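Participants Wanted: Gripper Comparison Sessions at Votov, Gondville
Paid sessions, no experience needed 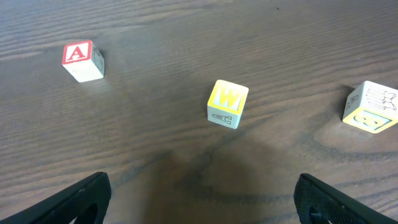
Votov is a small robotics workshop in Gondville. Since May we are comparing two grippers on the same arm, with the same controller, and we would like people from outside the workshop to drive it. Our own staff have had too much practice by now. They know which finger slips and they correct for it without thinking, so their results do not tell us much anymore.

What you will do

You will sit at a desk beside the robot and move the arm with a hand controller. You watch through the wrist camera on a monitor. The tasks are simple to explain: pick up a wooden alphabet block, turn it so the asked letter faces up, place it next to another block, build a short word. Some of them are harder than they sound, especially when the block is lying at an angle and the fingers must come down beside it without pushing it away.

In the first half you use the Asante gripper and in the second half the Indholm gripper, or the other way around. The order is decided before you arrive. After each half you fill in a short questionnaire about how tired your hand is, how well you could judge the distance in the camera picture, and how much you trusted the grip. Please write your real opinion there, also if it is not a kind one. We did not design either gripper.

One session takes 2 hours including a break. We ask everybody to come for two sessions, at least one day apart, so that we can see the difference between a first try and a second one.

Who we are looking for

— adults 18 and over, any occupation
— normal vision, or corrected with glasses or contact lenses
— able to use both hands comfortably for the length of a session
— enough English to follow spoken instructions

Left-handed people are very welcome, we have too few until now. If you play a lot of video games this is fine, but please mention it in your message. We are sorry that we cannot accept people who have worked with remote-operated arms in the last year.

What you receive

We pay $50 for each session, by e-transfer on the same day. If you stop early for any reason you are still paid for that session. Tea, coffee and biscuits are in the kitchen. Parking behind the building is free, and the bus stop is across the road.

What we record

We keep the wrist camera video, the movements of the arm and controller, and your questionnaire under a number. There is no recording of your face or voice. You may ask us to delete your data up to 4 weeks after your second session, and no explanation is necessary.

Times

Sessions are in the afternoon and evening on weekdays, and also on Sunday. Please wear closed shoes, this is a rule of the workshop for every visitor.

How to apply

Use the contact form on this site and choose "Gripper sessions" as the subject. Write your age, which hand you prefer, and the times that suit you. We answer every message, but it can take a few days — the same people who run the sessions also read the mail.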